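Brahim Bennani
Thursday, September 19, 2024

Third week of the robot at the Brengate breakfast kitchen. A few people asked how it's going so I'm doing a thread on my break, which has also been automated, in that an app now tells me when it is.

Background for the new people. We plate breakfast for hotels that don't want to own a kitchen. Two lines, mostly pastry. Management bought a two-armed setup from Trisorier to do the pastry station. The pastry station was me.

I've since been promoted to "cell lead." The cell is the same table. I lead it from a stool.

What the arms do well: the same thing, over and over, at 6 in the morning, without a word about the radio. I used to think the radio was what kept us going at that hour. The arms would seem to disagree.

What they do less well is pastry that came out of the oven with ideas of its own. A croissant with one fat end is, as far as the software is concerned, a new species. It stops and asks for me on the tablet. The message says OPERATOR ATTENTION and there's a little bell.

Last Tuesday the bell went so often that the dish room started answering it.

So the hands learn in simulation first now. The Trisorier people build our table on a computer and let the arms practice on it overnight. They had a go at 1668 breakfasts before anyone let them near a real one. My own training was one morning with a man who quit at lunch.

My job in this is to look through the practice runs and write down what's wrong with them. I was suspicious of this and I've ended up liking it. Fifteen years of knowing where to put your fingers on puff pastry, and somebody finally wants it in a spreadsheet.

Sample entries from the spreadsheet: "too low, you'll flatten it." "Why is it coming in from that side." "Fine." "Fine." "No."

Pay question, I know you're waiting for it. Cell lead is worth 200 a month more. It also means I do the weekend phone, which used to be a separate person with a separate salary. She's at the Mahrous site now doing labels. She says the labels are restful and I should come.

Things that got better: my wrists. I'm not going to be clever about that one. I could hardly open a jar last November and now I can.

Things that got worse: talking. The station used to be two of us facing each other and you'd get through a whole divorce by the end of a shift. Now I face a tablet. I've told it nothing.

Also the cleaning. Any time I save not touching pastry I spend wiping down something that costs more than my car, with a special cloth, from a special packet, that we have run out of.

There's a meeting next month about a second cell on the Trinedel line. They've asked me to come and "speak to the operator experience." I asked if the other operators were invited and they said they'd circle back – so I've invited them myself.

Last post, then the app wants me back. One from the practice table:
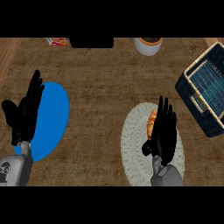 Brahim Bennani
Right hand is over the croissant or bread, left hand is over an empty blue plate. My note for the spreadsheet was "watch the thumb." Break's over, bell's going.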